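Altcombe Community Laundry and Clothing Bank
Notice of changes to donations and collections. This thread sets out the arrangements that apply from March. Please read all parts before visiting. 1/9

Opening hours
The donation counter at Hulthorpe Road will open at 9.30am and close at 4pm. Collections by appointment continue until 6pm. The side door on Frimpong Lane is closed to the public while the step is repaired. 2/9

What we accept
Clean adult and children's clothing, bed linen, towels and unopened packs of socks or underwear. School uniform for any Altcombe or Hulthorpe school is especially welcome, including items with the badge removed. We regret that we cannot take duvets, pillows, car seats or electrical goods. 3/9

Limits
Each household may leave up to 3 bags per visit. Donations of more than 7 bags, including house clearances, must be agreed in advance with Fatemeh Rahimi, Donations Manager. Bags left outside when the counter is closed will be treated as waste, and the cost of removal is met from the clothing fund. 4/9

Requests for clothing
Referrals may be made by a school, GP surgery, housing officer or advice service. Residents may also refer themselves. We do not ask for proof of income. Parcels are normally ready within 7 working days. Maternity and newborn parcels are given priority and may be collected the next working day. 5/9

Preparing your donation
Please wash and dry garments, empty the pockets and fasten zips. Fold larger items flat and keep pairs of shoes tied together. Sizes written on a slip of paper are of great help where the label has faded. Hangers should be kept at home, as we have no room to store them.
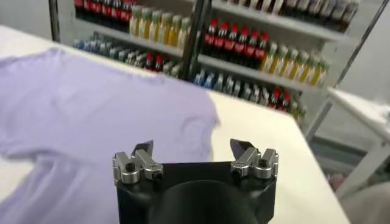
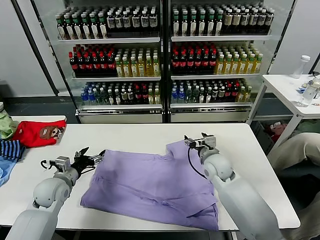 6/9

Uniform exchange
The spring uniform exchange will be held in the Utby Room, with 40 places in each session. Places may be booked at the counter or by telephone. Children under 16 must be accompanied by an adult. Winter coats will be available at the same time, although the range of larger sizes is limited. 7/9

Delivery
Kwame Kwofie continues to run the delivery round for residents who are unable to travel. The round now includes the villages north of Hulthorpe. Requests must reach us by noon on the day before delivery. 8/9

Contact
Questions about referrals should be sent to Philomena Asante, and questions about the uniform exchange to Oskari Heinonen. Messages sent in reply to this thread are not checked outside opening hours. Copies of this notice in large print are available from the counter on request. 9/9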